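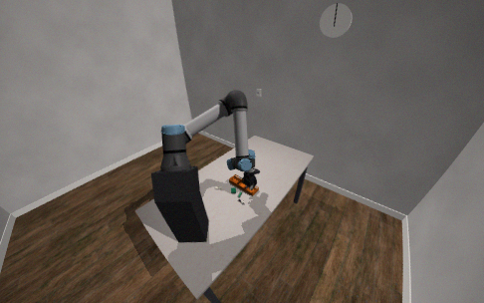 List: ondieki-sim
Subject: Re: sorting task, labels and wrist view
From: Zawadi Mosoti
To: ondieki-sim list

Replies are inline. I trimmed the parts of Atieno's message that were settled at the last club meeting.

Atieno Ndung'u wrote:
> I pulled the current sorting task and ran the export script on the
> lab machine. It finished with 2,592 frames per view. Zawadi's copy
> had 2,646. Are we on the same version of the task file?

No. Mine was made before the change to the end-of-episode check. The old check kept recording after the gripper opened, so each episode had extra frames on the end. Yours is the correct number. Please delete any export with 2,646 in the log, including the one I put in the shared folder under Warkitgate. I will remove that folder myself once Wemetti is done copying the configs out of it. (Wemetti is the scoring script, for those who joined this term. It reads the configs by path and will fail without a useful message if they move.)

> Second question. The side view is fine for checking the arm, but I
> can't read the compartment labels in it at all. Does the task
> instruction need the labels, or do we use positions?

The instruction uses the labels. A typical one is "put the green block in GAMES". Positions are not given to the policy. The bin can be turned or moved between episodes, so a fixed position would be wrong most of the time anyway. The policy has to get the label from the wrist view, or from the order of the compartments if it has seen enough episodes. 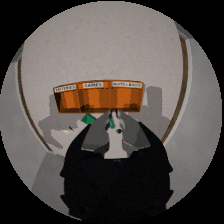
GAMES reads cleanly at the current resolution. BATTERIES and NUTS & BOLTS are marginal. The letters smear, partly from the lens model and partly from the texture filter. I tried two things:

1. Doubling the label texture size. No change. The limit is the render resolution, as expected.

2. Raising the render resolution for the wrist view only. This helps, but step time went up to 61 ms on the lab machine, and the control loop in our setup wants a good deal less than that.

I have not tried a narrower lens. Atieno, if you have time, change the field of view in the wrist config and leave everything else alone. Run 15 episodes with the same seed list and send me the log. Do not change the label font at the same time. Last term two people changed two things in one commit and we spent a week separating them.

> The shadows look wrong to me. There are stair steps along the edges
> on the table. Is that my graphics driver?

It is not your driver. The shadow map is low resolution and the edges come out jagged for everyone. It can be raised in the scene file, but then the older episodes will not match the new ones. I would leave it until after the Ramunmont entry is submitted. If the group wants it changed sooner, say so on the list and we will regenerate the full set.

> Some of the small items are hard to see. The cream one is nearly the
> same color as the table. Should we recolor it?

I would keep it. The competition rules allow low-contrast items and at least one is likely to turn up in the test set. What we should do is report the results for that item separately. At present Wemetti averages over all items, which hides the problem. I have a patch for this but it has no tests yet - review is welcome.

> Last thing. My gripper closes on the block and then the block slides
> out sideways. Same on yours?

Same on mine, in some episodes. The block is fairly small and the fingers lean in toward each other, so contact is near the tips. Check that you have the friction value from the shared config and not the simulator default. If it still slips with the shared value, lower the grasp height a little before touching the closing force. Higher force made it worse when I tried it. The block popped out and ended up on the floor.

Remaining items, with owners:

Field of view test - Atieno
Per-item scoring patch - me
Old export cleanup - me
Write-up of the label problem for the entry form - open, please reply if you want it

The entry form closes at the end of August. The write-up is one page and the plots already exist.

Zawadi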